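In praise of the soft finger

I have been comparing grippers for most of a year now, and I want to argue for something that will sound a little backward to anyone who came up through arms and controllers, as I did. The cheap hand-held gripper with squishy pads is the best piece of research equipment I have used. I would give up a good deal of our fancier hardware before I gave up a pair of those.

My first love was the Prinitz, a parallel jaw with hard metal tips and lovely force readings. It costs 2,877 dollars, and on blocks, bottles and boxes it earns every one of them. I could close it on an egg! Then Shoshana Wojcik, who shares my bench and has far less patience for blocks, said we should try it on laundry. We gave it a full afternoon. It held a T-shirt by a pinch of hem, and the rest of the shirt did whatever it liked.

Cloth is a wonderful problem. It has no fixed shape, so you can't plan a grasp from a model and then go and carry it out. You have to grab, look, and grab again. Denim is my favorite of the lot, because it fights back – it's heavy, it holds a crease, and a rolled-up leg is thick enough to find out very quickly how wide your jaw really opens.

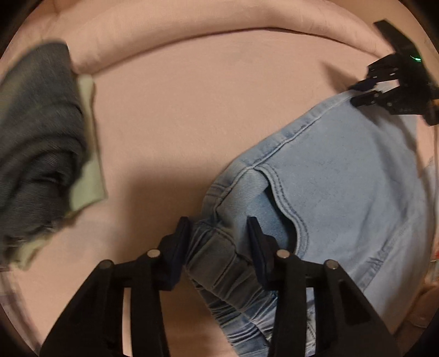 Wide fingers with soft pads change the whole job. The pads give a little, so a thick bunch of fabric gets squeezed over an area instead of at a point, and you stop worrying about the exact angle you came in at. We ran 400 grasps on folded and crumpled clothes with the Yazzie hand-helds and another 200 with the Prinitz, and I had made up my mind long before we got to the end. Shoshana, to her credit, made me finish.

The second thing I love is that you hold them. When a person is doing the moving, you learn what the fingers can do before you've written a line of control code. My wrist worked out in ten minutes that jeans want to be pulled tight along their length before you fold them. I had spent most of December trying to get an arm to discover the same thing with an Arkulance controller, and that month is not coming back.

Gerasimos Fragkou disagrees with me on nearly all of this, and he has a fair point. A hand-held tool flatters itself, he says, because the human behind it is doing the clever part. Put the same fingers on an arm and you lose the small corrections nobody notices themselves making. He's right that you lose some. I still think it's the correct place to start, since at least you know the fingers are capable of the task and can go looking for the trouble somewhere else.

My complaints are small. The pads pick up lint at an amazing rate. The Olent pads grip better than the ones we started with, but they wear at the corners, and we now swap them after about 450 grasps whether they look tired or not. I'd also like a finger with a thinner tip for getting under a flat waistband or a single layer of sheet, where a broad pad just pushes the cloth along ahead of it.

So if you have a lab and a budget, please buy the boring soft ones first. Bring in a basket of clothes from home, the heavier and more awkward the better, and spend a week with them before you bolt anything to a table. I'm trying fitted sheets next and I can hardly wait.

Contact | © 2018 | Back to top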